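6 Sorting small household goods

This section covers clearing a mixed pile of small goods and putting it away in the Zummont drawer unit. It assumes the unit has been assembled (section 3) and the drawer dividers are fitted (section 5). You can sort on any table in the living room or kitchen. If you are filling the Hedon hanging organiser as well, read section 7 before you start, as the mesh pockets take different items.

6.1 Before you begin

You will need:
- a clear table
- a cloth to cover it
- the label sheet supplied with the unit (12 labels)
- a pencil
- one bag for rubbish

A smooth cloth is easier to wipe than a woven one. It does not need ironing, but pull it straight at the corners so that small items do not roll into a fold.

CAUTION: Keep plastic bags and film wrappers away from babies and small children. Clear the table completely if you have to leave the room.

6.2 Making the pile

1. Empty one drawer, basket or bag on to the cloth. Do not empty a second one until the first has been dealt with.

2. Push everything towards the middle of the table, leaving a hand's width free along the edge nearest you.

3. Turn packets over so that you can read them. If the print is in a language you do not read, go by the contents where the film is clear.

4. Move books, leaflets and anything else made of paper to the far edge of the table. They lie flat and will not be in your way there.

5. Throw out empty wrappers, loose cardboard and used cotton swabs.

Note: Torn packets can stay for now. They are dealt with in 6.4.

6.3 Sorting into groups

Work with the largest soft item first. Soft things hide small things - a hair tie tucked in beside a bath puff is easily put away in the wrong drawer.

1. Bath and washing. Bath puffs, flannels, sponges. Check that each one is dry right through before it goes in a drawer. If it is still damp, hang it up by its loop and come back to it.

2. Hair and dress. Elastics, clips, velvet or fuzzy pieces, anything with beads or stones. Lay these on their own part of the cloth. Rhinestones catch on netting and will pull threads.

3. Cotton goods. Swabs, pads, balls. Keep them in their bags. Swabs with wooden stems should lie flat, all the heads at the same end.

4. Cleaning and waste. Rolls of rubbish bags, cloths, dusters. These go in the bottom drawer, which is the deepest.

5. Packets. Anything sealed that does not fit a group above. Read the front and add it to the nearest group, or start a fifth group if you have more than a few.

6. Paper. Leave until last.
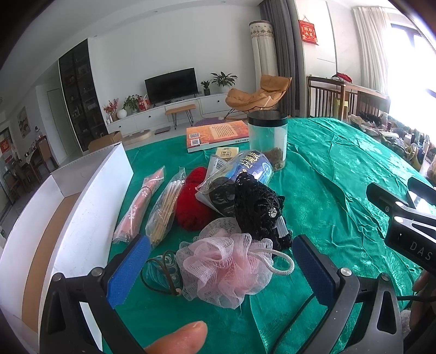
Fig. 13. Mixed goods before sorting, with the bath puff at the front and a book at the far edge.

Note: A pile of this kind usually makes four or five groups. If yours makes more, combine the smallest two. The unit has five drawers and there is nothing gained by splitting one between unrelated things.

6.4 Filling the drawers

1. Set the dividers. Use the 50 mm slots for hair and dress items and the 100 mm slots for everything else.

2. Put torn packets into a Damex zip bag, or close them with a peg. Press the air out first.

3. Place rolls of rubbish bags on their side with the open end of the wrapper facing the front. You can then pull off a bag without lifting out the roll.

4. Fill from the back of the drawer to the front. Put the things you use daily at the front.

5. Close the drawer slowly. If it stops short, something is standing higher than the rim. Do not force it.

6. Write the label in pencil and fix it to the drawer front. Go over it in ink after a week or two, when you are sure of the arrangement.

CAUTION: Do not put damp items in the drawers. The base panels will swell, and swollen panels are not covered by the guarantee.

6.5 If you run out of space

Move the bath group to a hook or to the organiser first, as it takes up the most room for its weight. If the drawers are still full, the Babić add-on tray sits on top of the unit and holds flat packets and books. Fitting instructions are in section 9.

Wipe the cloth, fold it, and keep it in the bottom drawer for the next time.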